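Residents of Endside share four kitchens, and each is used by a good many people in the course of a week. The following guidance concerns the table, the cloth that covers it and the small items kept upon it. It should be read together with the notes on hobs and ovens displayed by each kitchen door.

# Care of Shared Tables and Tableware

## Plastic cups

Frosted plastic cups are supplied for everyday use. They are light and do not chip, but the surface holds a film of grease or squash more readily than glass does, and a cup that looks clean from the outside may not be clean within.

- Empty the cup into the sink before carrying it to the draining board.
- Wash in warm water with a small amount of washing-up liquid. A soft brush is preferred to a sponge for cups with rings or ridges moulded into the base.
- Work the brush round the ridges, following their curve, and rinse twice.
- Stand the cup upside down on the rack. Do not stack cups while they are damp.

Scouring pads must not be used. They leave fine scratches which later take up tea and fruit juice, and no amount of soaking will remove the marks.
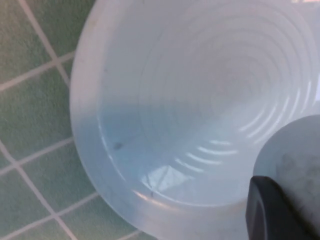
*Ridged interior of a frosted plastic cup.*

Where a cup has become cloudy with limescale, fill it with one part white vinegar to three parts water and leave it for an hour. Rinse well. Cups which still smell of vinegar after rinsing should be left to air on the rack overnight.

Any cup left standing with liquid in it should be emptied and washed by whoever next uses the table. Residents are asked not to drink from, or top up, a cup they did not fill themselves.

## The tablecloth

The checked cloths were bought for the kitchens in April and replace the wipe-down covers used before. They are to be treated as follows.

1. Lift crumbs with the table brush and pan. Shaking the cloth from the window is not permitted.
2. Blot a spill at once with a dry cloth, working from the outside of the mark towards the middle. Rubbing drives the stain into the weave and blurs the printed lines.
3. For tea, coffee and squash, follow with cold water and blot again.
4. For oil or butter, cover the mark with cornflour, leave it for twenty minutes, brush off, and then treat with a drop of washing-up liquid.
5. Enter the stain in the laundry book if any trace remains.

Cloths are washed at forty degrees and hung by the short edge. They should be ironed on the reverse, while still slightly damp. A checked pattern is of some help when the cloth is put back: choose one line near the edge of the table, set it parallel to that edge, and smooth outwards with the flat of the hand. Ripples left in the cloth will cause cups to stand unevenly.

Hot pans are never to be placed directly on the cloth. Cork mats are kept in the second drawer.

## Plates

Plates in daily use are washed after each meal and returned to the rack. A plate may be left on the table between meals only if it is clean and dry, and only if it is intended for fruit or bread. 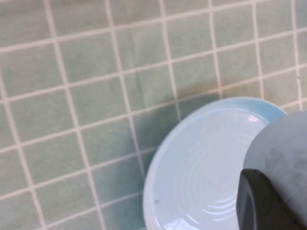
Page last changed: April. Section on plates revised; stock figures brought up to date.

The following points apply to all coloured plates.

- Check the rim before use. Run a finger lightly round the edge and withdraw any plate that feels rough.
- Dry the underside as well as the face. A damp foot will leave a ring on the cloth.
- Set the plate down a hand's width from the table edge.
- Do not cut directly on a plate with a serrated knife.
- Stack no more than eight plates together, with the largest at the bottom.

Residents who need additional plates for a gathering may borrow them from the central store at Sesville. The store holds 1,273 plates and bowls of various sizes, of which 109 are kept aside for use in the shared kitchens. Requests should be made at least two days beforehand. Borrowed items must be returned washed and dried, in the crate in which they were issued.

Breakages should be reported on the sheet by the sink. No charge is made for a single plate. Broken pieces are to be wrapped in newspaper and marked before they are placed in the bin.

## Fruit, real and ornamental

Fresh fruit is welcome on the table provided that it is looked over daily. One soft apple will spoil its neighbours, and juice which seeps beneath a piece of fruit can mark the cloth before it is noticed. Apples and bananas are best kept apart. In warm weather, fruit should be moved to the larder by midday.

Ornamental and toy fruit calls for different care. Glossy pieces need only a wipe with a barely damp cloth, followed by a dry one. They should not be put in the sink: where there is a hole at the stem, water will enter and be slow to leave. Dust in the hole may be removed with a dry cotton bud. Painted pieces should be kept off sunny window sills, as reds in particular are liable to fade.

Ornamental fruit must not be mixed with fresh fruit in the same bowl. Small children visit the kitchens, and the two are easily confused at a glance.
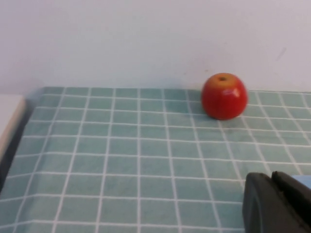

Ruwan Khan writes that the advice on keeping the two kinds apart is sound but does not go far enough. "We tried separate bowls in the Suksawat kitchen and they were combined again within the week. Separate shelves have served us better. I would also suggest a word on beeswax for unpainted wooden pieces, as a damp cloth alone leaves them dull after a few months."

The suggestion regarding shelves has been adopted for all four kitchens. As to beeswax, a very thin coat may be applied to bare wood twice a year and buffed after ten minutes. It should not be used on varnished or painted pieces, where it turns sticky and collects dust.

## Walls beside the table

Where a table stands against a painted wall, leave a gap of two fingers. Scuffs may be treated with a soft white eraser, used lightly. If the mark remains, try a damp cloth with a little bicarbonate of soda, testing first on a part of the wall below table height. Matt paint will turn shiny if it is rubbed hard.

Replacement cloths, brushes and cork mats may be requested through the Tustotance desk, which is open until 4 pm.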